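Let the Robot Club Be Slow

I coach a robotics club that meets after school, and every October I get the same email from a parent. It's always very nice. It always asks when the kids are going to start building something for the big arena competition, the one with the buzzers and the fog machine.

My answer is that we don't do that one anymore. We enter the Grukance Challenge, where the whole task is moving ordinary stuff between a shelf and a bin. That's it! No flippers, no launchers, no team capes (okay, some capes). Your score is how many things end up where they belong, and the record is 36, held by Drerkard, a school that practices way more than we do. 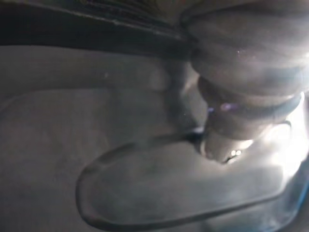
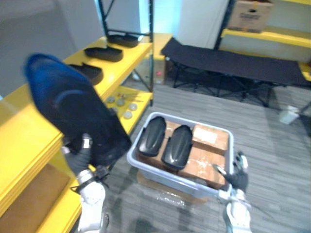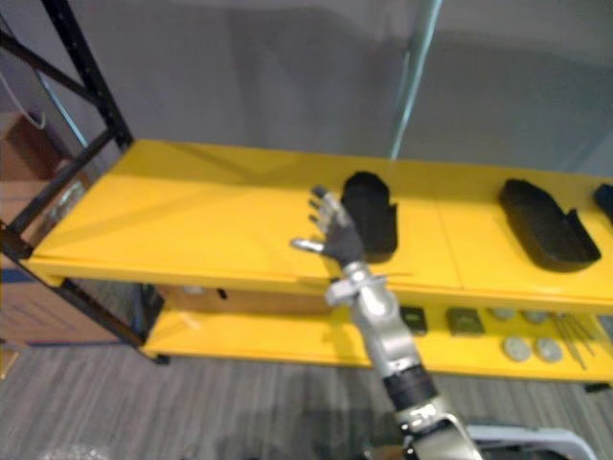
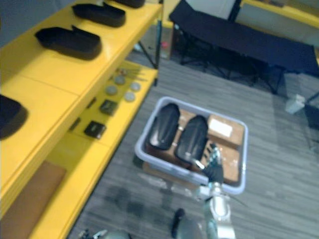 I know how this sounds. Watching a robot think about a shoe sole is not thrilling, and my own sister lasted 10 minutes at our open night before she went looking for the snacks. But I've coached both kinds of season, and I'll take the slow kind every time. In the arena years, 2 kids drove and everybody else cheered. Now there's a kid who only cares about fingers, and another who keeps the log, which is up to 3126 attempts and has opinions in the margins.

And they argue! Where do you grab a floppy thing? Do you go in from the side or from the top? Should the bin be closer, or is that cheating? (We asked. It's allowed.) I had a quiet seventh grader stand up and defend a wrist angle for most of an afternoon, and I'd put that up against any trophy in the front hall.

The competitions people get excited about reward the kids who are already fast and loud. I'd love to see schools like Zindach and Onyshchenko, with their giant arena teams, try one slow season and see who speaks up. Keep the fog machine if you have to.

COMMENTS

boltbucket: We switched last year and my daughter finally stopped asking to quit. Is the log a spreadsheet or paper?

arena_dad: The fog machine is the best part and I will not be taking questions

mrs_k_room12: Top. Always grab from the top.

Reply · 3 likes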